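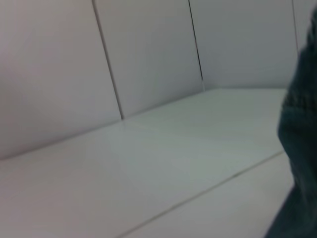

Home News Clubs Events Contact

Robot club at Drirnum prepares for the Gourlay Cup

Jul 8, 2025

The robot club of Drirnum College has started the last part of its work for the Gourlay Cup, the student competition which will be held in Tullance in December. The club has 12 members this year, and most of them had never built a machine before they joined.

The task of the Cup is the same for all teams. A robot arm must take soft things from one side of a work surface and put them in the correct place on the other side. The organisers have chosen knitted and plush items, because these change their shape when they are held. A hard block stays as it is, but a sock or a soft toy can fold, hang down or turn in the gripper, and then the arm does not know any more where the end of it is.

Each team gets 20 minutes for its turn. Points are given for every item in the right place, and points are taken away if an item falls on the floor or if a student has to touch the arm. It is allowed to stop and begin again one time.

The Drirnum students work with a small camera at the wrist of the arm. From there the robot has a near view of the item, but when the item is very close it also hides a big part of what is behind it. The team spent many evenings on this question in the spring. Their present answer is to let the arm stop for a moment above the surface, look, and only then go down. This costs time and two of the members are still against it. They would prefer to have a second camera on a stand, and the rules permit this, but it would have to be bought and fitted before the end of the summer.

Another difficulty is colour. Dark wool in front of a pale background is easy to find for the program. White or grey wool is much harder, above all under flat light where there is almost no shadow. In the competition the teams do not know the colours before the day, so the club has asked families and neighbours for old knitted things of every kind. The collection has now over 200 pieces - hats, single gloves, cushion covers, and a quantity of baby clothes which are too small for the gripper to open but are good for practice.

The students teach the arm by moving it themselves. One person guides it through the task, the program keeps the movement and the pictures, and later the robot tries to do the same alone. In the last practice before the holidays the arm was given 52 tries with items which it had not met before. The club does not want to publish the result yet, but says that lifting is now better than putting down. When the gripper opens, the wool sometimes stays on one of the fingers, and the arm carries it back to the start.

The fingers are therefore being made again. The old ones had a rough rubber surface, and the new ones will be smoother and a little wider. Two students of the technical drawing class are helping with the shape, and the parts will be printed in the school workshop. If they are not ready by the end of August, the team will go on with the old fingers and change the way of opening.

Last year Drirnum took part in the Cup for the first time and did not reach the second round. The team from Prollwood won, with an arm that was slow but made very few mistakes. Prollwood will be there again, and the two clubs have agreed to meet for a friendly practice in the autumn. Each club will bring a bag of items which the other has not seen.

The work continues during the summer in a smaller group. The workshop is open to members in the mornings, except in the first two weeks of August, when the building is closed for cleaning. Students who will enter the college in the new school year can already put their name on the list at the office. It is not necessary to know programming - the club also needs people for sorting the items, for writing the notebook of the team and for the short talk which every team must give to the judges.

Parents and friends can travel with the club to Tullance. There will be one bus, and places will be given first to the members and their families. The price and the hour of departure will be put on the notice board after the holidays.

Old knitted items are still welcome, in white and light grey especially. Please wash them and leave them at the office in a closed bag.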